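4.3 The late-closing fault

Last updated: Jan 13, 2020

We would have liked to report the two-handed results without a section of this kind, but the fault described here cost us most of December, and we suspect that other groups working with hand-held grippers will meet it sooner or later. It is also, we think, an instructive one, in that every part of the system looked healthy when it was tested alone.

The trouble first showed itself when the Carrier policy was run on the two-arm bench at Pirnmont. In single-arm tasks it behaved just as it had before. In handovers, though, the receiving gripper closed late, after the giving gripper had already begun to open, and the object dropped onto the bench between them. We spent longer than we care to admit looking for the cause in the policy itself. We lowered the speed of the arms, retrained from a different starting point, and replaced a finger motor that was, as we later found, perfectly sound.

It was Dalia Zaki who suggested that we stop looking at the arms and go back to the demonstrations. She took one long session recorded with the Pramula hand-held grippers and stepped through the left and right streams side by side, a patient job that took her the better part of a day. At the start of the session the two streams agreed. After 30 minutes the right stream was trailing the left by 2 frames, and the gap went on growing until the recorder was restarted. Drustidow, our recording software, matched the clocks of the two grippers once, at startup, and then trusted them for as long as the session lasted. One clock ran slightly slow, and short sessions had hidden it from us entirely.

Of the 210 handover demonstrations in the training set, 40 came from sessions long enough for the drift to matter. That may seem a modest share, but these were also our most practiced demonstrations, with the quickest exchanges, and the policy had learned its timing from them all too faithfully. Figure 6 gives the reader an idea of the recording work and of the view each stream has to be matched from.
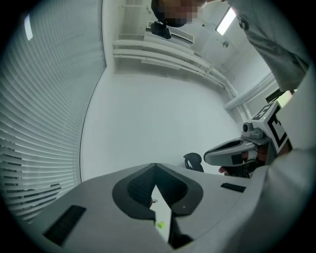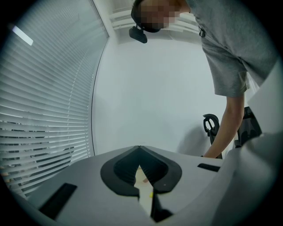 Figure 6. Gripper-camera views from the office where we record, with the body of the gripper in the foreground and the window blinds to the left. The second gripper, with its marker cube, is visible in the first view.

The repair was a small one. Drustidow now compares the two clocks throughout a session and stops recording, with a loud tone, if they part by more than a single frame. We removed the drifting demonstrations and recorded new ones in their place — correcting the old timestamps was possible in principle, but we had no record of how fast the gap had grown in each session, and we did not want to guess. After retraining, the late closing went away in our handover trials. A few drops remain, mostly with soft objects that fold as the first gripper lets go, and we take these up in Section 5 along with the other grasping errors.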